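Projects > Mechatronics > Student Reports > Gripper Comparison for Clamp Operation

Comparing Two Gripper Setups for Opening Toggle Clamps in Simulation

Declan Partington and Raelene Henare
Submitted 21 Aug 2020

1. Background

The Brastgate fixture uses toggle clamps to hold small parts while they are drilled. Opening and closing them by hand is slow, and our sponsor asked whether the arm that loads the parts could also work the clamps. We did all of the work in simulation. The lab arm was booked through May, and a failed attempt in simulation costs only a restart.

We compared two sets of fingers on the same two-finger gripper body. The first set, Kama, has straight flat pads. The second set, Vamach, has angled fingers that open wider at the tips. We kept the arm, the controller and the table the same for both.

2. Task

One trial was one clamp. The arm starts above the table, moves to a pre-grasp point, closes on the handle, pulls through the arc until the clamp passes over center, and lets go. A trial counted as a success if the handle ended within the open range and the plate had not shifted. If the fingers touched a neighboring clamp, we marked the trial as a collision even when the handle opened.

We ran 300 trials with each finger set. The plate was turned to a new angle at the start of every trial. The controller was given the plate pose directly, so these results say nothing about camera error. A wrist camera test was in our original plan and we dropped it for time.

3. Controller settings

We started with the default position controller. It was too stiff for the handle arc and the fingers slipped off near the top. Raelene changed it to an impedance controller with a stiffness of 450 N/m along the pull direction and left the other directions alone. Both finger sets were run with this setting. The full log, including tuning runs we did not score, holds 1171 attempts.

4. Results

Kama had fewer collisions. Its fingers stay narrow when open, so it can come down between two handles without touching either one. Its weak point was slipping. Most of its failures happened late in the pull, when the handle turned inside the pads.

Vamach held the handle better through the whole arc but needed more room on approach. It had 52 collisions, most of them on the middle clamp, which has a neighbor on both sides. Lowering the opening width before the descent helped in a few tuning runs, but we did not have time to score it properly.
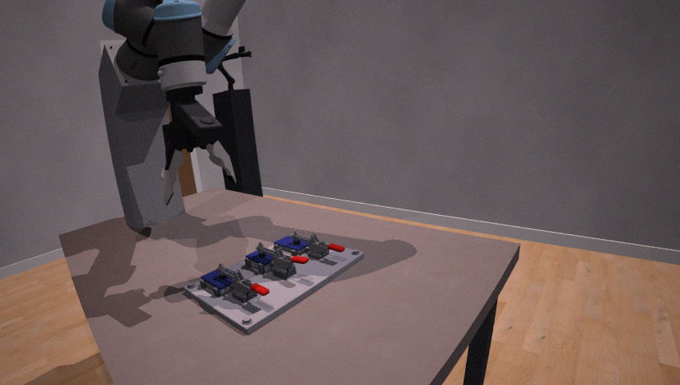

Figure 1. Gripper open over the far end of the table, with the three-clamp plate set diagonally.

Plate angle mattered more than we expected. At some angles the wrist had to turn close to its joint limit to line up with the handle, and both finger sets did worse there. We should have logged the wrist angle from the beginning. We only added it for the Vamach runs, so we can't compare the two on this point.

5. Recommendation

For this plate spacing we would use Kama with a higher-friction pad. If the clamps were set farther apart, Vamach would be the better choice. Either one should be tried on the real arm before any parts are ordered, mainly to check the handle force, which we took from the clamp data sheet.

Related reports
Paewai Arm: Joint Limit Survey
Pad Materials for Small Handles
Impedance Control Notes for New Students
Drill Fixture Layout, Brastgate Project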